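Llevo 8 años haciendo la compra semanal con lista escrita y sigo olvidándome del aceite. Abro hilo con lo que sí me funciona.

Apunto las cosas cuando se acaban. El papel está pegado a la nevera con un boli colgado.

Agrupo por pasillos: fruta, seco, frío, limpieza. Luana Aguiar lo hace por recetas y también le va bien.

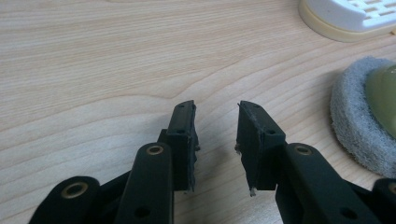

Pág. 38

Tope de 50 euros. Si me paso, dejo algo – casi siempre galletas.

Los congelados, al final. Las legumbres las compro en paquetes de 2 kilos y me duran hasta bien entrado diciembre.

Mañana subo la lista base para quien la quiera copiar. Wellington Paiva me ha pedido la versión sin carne, también la pongo.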